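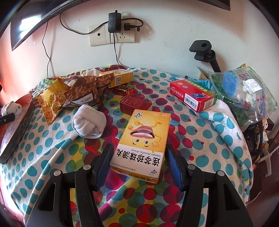

Last updated May 24, 2022

The ferry to Sukska leaves from a concrete slip at the end of a gravel road, and the first time I took it I was sure I had driven to the wrong place. There was a bench, a timetable behind scratched plastic and a great deal of gray water. Then the boat came around the point, quite small and very loud, and six of us walked on with our bags and our groceries and stood at the rail for the whole crossing, because the cabin smelled of diesel and the air outside was so good.

Sukska is a long, low island, shaped a little like a bean, with its hollow side turned toward the mainland. It takes 40 minutes to reach by boat when the wind is behaving. The outer shore is all rock and surf, and the inner one is mud, reeds and quiet coves where herons stand for hours. From north to south it measures 16 miles, and there is one road that runs nearly the whole way, with a bad stretch in the middle where the marsh keeps trying to take it back.

Most people live in Drison, the harbor town, and if you are only coming for a day you may never get past it, which would be a pity, though I understand the temptation. The bakery opens before the first boat. The houses climb the hill in crooked rows, and the lanes between them are so steep that in places they give up and become stairs. I spent most of a morning going up and down those stairs with a bag of warm rolls, getting lost and then finding the harbor again every time I turned downhill.

The land changes quickly once you leave town. South of Drison the soil is thin and sandy, and the fields are given over to sheep and to potatoes, which the islanders grow in raised ridges so the spring rain can run off. North of town the ground lifts toward Rafferty Hill, the highest point on the island. It isn't much of a climb (I did it in ordinary shoes and stopped often to look at nothing in particular), but from the top you can see both shores at once, the white one and the brown one, and on a clear afternoon the mainland hills as well, lying along the horizon like a folded blanket.

The weather deserves a paragraph to itself. Winters are mild and wet, with hardly any snow, and summers never get properly hot. Fog is the thing to plan for. It comes in off the open water in late spring and can sit on the hill for 5 days at a stretch while Drison, just below, is in sunshine. I had one such day in May, eating lunch on the harbor wall with my sleeves rolled up and looking at a hill with no top.

Clenberg, at the northern tip, is where the road ends. It was a quarry village once, and the dark stone that came out of it went into nearly every wall and doorstep on the island. The pits have since filled with rainwater, very deep and very green, and swallows nest in the cut faces above them. There is one shop, which sells rope, stamps and excellent cheese – I bought all three – and a path behind it that follows the cliffs back toward the hill.

Take that path if you have the afternoon for it. The bus turns around by the shop twice a day and will carry you back to Drison, but on foot you get the gorse, the seals on the ledges and the wind pushing at your back nearly all the way to the harbor. The last boat in summer goes at 6.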